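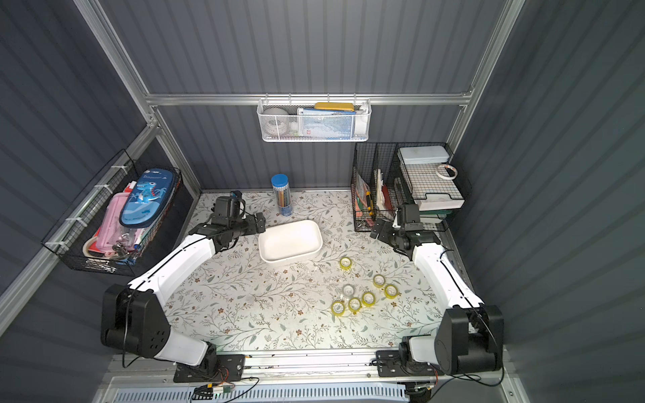
Re: Liapis pump seals — worth switching?

Pantelis Karras wrote:

> Hi all. Has anyone on the list had a go with the Grudedel seal kits
> in the older Liapis loaders? Our dealer is out of the originals until
> April and the rep from Navwood says these are a straight swap, same
> life, a third off the price. He sent me a sheet showing 674 hours
> between failures. I have two machines down and I'm tempted to order
> 12 kits and be done with it. Any reason not to?

Pantelis,

I'd want a few things answered before I ordered 12 of anything.

First, that sheet. 674 hours on what? I was sent the same one last year and there was no machine model on it, no pressure, no oil temperature, and nothing to say how many pumps were run. If it was one pump on a bench in a clean shop, good for them, but my loaders spend their days backing up to a gravel pile. When I asked the rep for the rest of it he said he'd get back to me, and I'm still waiting.

Second, "straight swap". Vangelis Ververidis put a set in one of his and told me the shaft seal went in fine but the backup rings were a bit proud of the groove. He dressed them down and got it together. It ran. Maybe he had an odd pump, maybe he had an odd kit. I wouldn't call that a straight swap either way, and I'd put a calliper on the first kit before opening the second.

Third, are you sure it's the seals? Two machines down at once makes me wonder about the oil. We had a run of weeping pumps at the Gestel yard and everybody was busy blaming the parts supplier until Aoife Lenihan pulled the return filter and found it packed solid. Case drain pressure was through the roof. New seals of any brand would have gone the same way. A gauge on the drain line costs you half an hour.

I know Hartmut Weidemann swears by the Grudedel stuff and no doubt he'll be along to tell me I'm wrong. He has 27 machines and a full-time fitter, so a bad kit costs him a morning. It'd cost you a good deal more, plus the float to get the thing home.

If you're really stuck, buy one kit, fit it to the machine you care about less, write the hours on the pump with a paint pen and see where you are in nine weeks. And get the warranty terms in writing — the ones I saw covered the kit and nothing downstream of it.

Has anybody here got real hours on these, in a working machine, with the model and the oil they were running? I'd be happy to be shown up.

Lingyun Mao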